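Drunley and Grastden Old Motor Club
Minutes of the spring general meeting, Tuesday 6th April, Wedness Hall

Present: 4 officers and the members who signed the book. Apologies were taken as read.

1. Minutes of the last meeting
Agreed and signed. One correction: the gearbox on the club's Pearce tourer was stripped in the winter, and the word "replaced" should read "rebuilt".

2. The Pearce tourer
The chairman reported that the engine is back in the chassis. The block was welded at Grastden and has been pressure tested. New white metal bearings are fitted to the crankshaft, and the old magneto has been rewound. Still to do are the radiator core, the exhaust manifold studs and the wiring to the side lamps.

Members asked if the car would be ready for the August run. The chairman thought so, provided the radiator is back by the end of next month. It was agreed not to enter the car for the hill climb this year.

Small parts were discussed. Several bolts and two of the valve caps went astray between the shed and the hall last year. It was agreed that parts are to be kept in tubs or baskets, with a label tied to the handle giving the assembly and the date it came off.

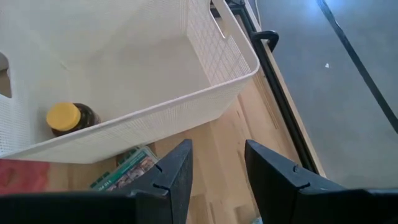
Plastic storage basket with handle slots.

A member asked for the original body plates to be cleaned but not repainted. Agreed.

3. Money
The club account stands at £1,157. The radiator work has been quoted at £200, to be paid on collection. One member felt a second quote should be had - the secretary replied that no other firm within reach would take on a honeycomb core. The quote was accepted on a show of hands.

Subscriptions are due. Members who have not paid by the next meeting will come off the mailing list.

4. August run
The route will be Drunley to Wedness by the lower road, with a stop at Grastden for lunch. The steep lane used last time will be left out, as two of the earlier cars boiled on it. Entry is open to cars built before 1931. Forms from the secretary.

5. Library
The library now holds 89 handbooks and parts lists. Two workshop manuals are overdue and should be returned to the shed. Loose sheets are to go back in their folders before anything is put on the shelf.

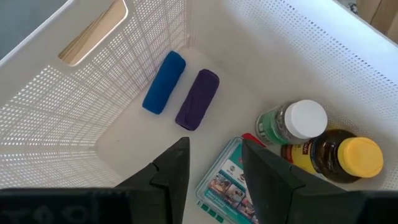

6. Any other business
The shed padlock sticks and will be changed. Keyholders will be told when new keys are cut.

A member offered a pair of beaded edge tyres, unused but old. Accepted with thanks, for display only.

The meeting closed at 9.15 pm.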